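Week 6 handout: Learning to push from labeled play data

Reading for Wednesday: the Inskip paper, sections 3 and 4. Section 5 is optional.

Last week we looked at policies that copy a demonstrator directly. This week the question is how to train one policy for many short pushing tasks when the goal is given in plain words, such as "move the green star next to the blue cube."

The setup in our lab follows the Vendeck benchmark. Small blocks in four colors lie on a flat board, and the arm carries a single rod instead of a gripper. It can push but not lift, so a task comes down to a sequence of contacts in the plane. The policy gets a camera image and a sentence, and outputs a small x-y motion of the rod tip.

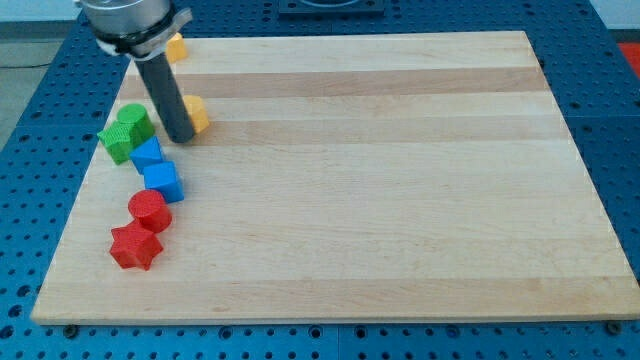
Training data is collected as play. An operator moves the blocks freely for 45 minutes at a time, with no assigned task. Afterward, annotators mark short segments of the recording and write a sentence for what was done in each. This is called hindsight labeling. Our set has 3000 labeled segments, of which 724 were held out for testing.

Two points from the results are worth writing down.

First, most failures are contact failures. The policy goes to the correct block but pushes it off center – the block turns and slides away from the rod. Star shapes are worse than cubes, as you would expect from the contact geometry in week 3.

Second, color words are learned earlier than shape words. With a fifth of the training data, the Grellon model already picks the right color in most trials but still confuses the two blocks of that color.

For the problem set, train the baseline on the full training split and run 60 evaluation trials. Report success separately for each block shape. Write down the start layout of every trial – results without layouts can't be compared and will be returned.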